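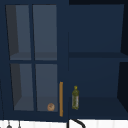 Thread on binding live tags to SVG mimics, written up after moving the Prarnville pump station displays off our old thick client. The rule that did most of the work: one tag, one element ID, no exceptions. Take a cabinet like the one here. The door would be a single group with four pane elements inside it in a two-by-two grid, each with its own ID, and the open compartment on the right would be a separate group. Colour a pane and nothing else repaints. Flatten the whole thing to one path and you can bind precisely one value to it.

2/ Background. The Prarnville system exposes 2,544 tags. Most of them never appear on a screen. The old client subscribed to every one at startup regardless, which is why opening an overview page took as long as it did.

3/ The replacement is Sodov for the tag gateway, Katadura for the page runtime, and plain SVG drawn in whatever editor the draughting people prefer. All of it is served from a box inside the plant network. No cloud component.

4/ Naming. Element IDs mirror the tag path with dots swapped for double underscores. PS1.P2.RUN becomes PS1__P2__RUN. Dots are legal in an SVG ID but they have to be escaped in a CSS selector, and someone will forget.

5/ Editors rename things. Ours appended a numeric suffix whenever a group was duplicated, so the second pump had an ID that matched no tag and sat there grey. We now run a lint step on every file: unmatched IDs fail the build, duplicate IDs fail the build.

6/ The lint script is 30 lines. It parses the SVG, pulls every ID starting with a known station prefix, and compares against the tag export from Sodov. It has caught more faults than the formal page review did.

7/ Subscriptions. Each page declares its tags by virtue of what is drawn on it. On load, the runtime collects the bound IDs and sends one subscribe message. On unload, one unsubscribe. There is no separate tag list per page to maintain.

8/ Update rate. The gateway pushes on change with a 500 ms floor. Operators asked for faster. We trialled faster on the wet well levels and the displayed figure jittered in the last digit all day. It went back to 500 ms.

9/ Deadband belongs in the gateway. We had it in the page script first, which meant the traffic still crossed the wire and was then thrown away in the browser.

10/ Batch the DOM writes. Incoming values go into a map keyed by element ID, later values overwrite earlier ones, and the map is flushed in requestAnimationFrame. Before this, a burst after a comms dropout could lock the tab for 2 seconds.

11/ Set attributes or toggle classes. Do not rebuild nodes. Replacing a text element to change its content loses any title child, and your tooltips go with it.

12/ Quality flags matter more than values. Every binding carries good, uncertain or bad. Bad gets a hatched overlay and the last value is blanked. A stale number in normal colours is the worst thing you can put in front of an operator.

13/ Colour. Normal state is grey. Running is a slightly darker grey fill. Saturated colour is reserved for alarms. There was resistance to this, mostly from people used to green pipes, and it had largely gone by August.

14/ Do not encode state by colour alone. Stopped pumps also have an open symbol, and running pumps a filled one. The Fourie style guide covers this reasonably well, though its valve symbols are too fine to read on a wall display.

15/ Scaling. Use viewBox, leave width and height off the root element, and let the container decide. Add vector-effect: non-scaling-stroke to pipework or the lines vanish on the tablet and turn into slabs on the control room screens.

16/ Text does not reflow in SVG. Right-align numeric fields with text-anchor="end" and leave room for the widest value plus the minus sign. We missed the minus sign on the differential pressures.

17/ Gradients and filters: remove them. A drop shadow on each of the tanks cost more render time than every live binding on that page combined. The thin clients in the switchrooms have no useful GPU.

18/ Analogue bars are a rect inside a clipPath, moved with a transform. Animating height worked too, but it grows downward from the top edge unless you adjust y at the same time, and doing both gave a visible flicker in one browser.

19/ Write actions are not in the SVG. Clicking a pump opens an HTML faceplate, which handles the login check, the confirm step and the audit record. The drawing stays read-only, so a drafting error can't start anything.

20/ Reconnect logic: exponential backoff with jitter, then a full snapshot before resuming deltas. Skip the snapshot and anything that changed during the outage stays wrong until it changes again.

21/ Still open: trend sparklines inside the mimic. Katadura can do them, but the history query hits the same gateway as the live data and we have not measured the load. Printing is also poor. The hatch pattern comes out solid black on the office laser.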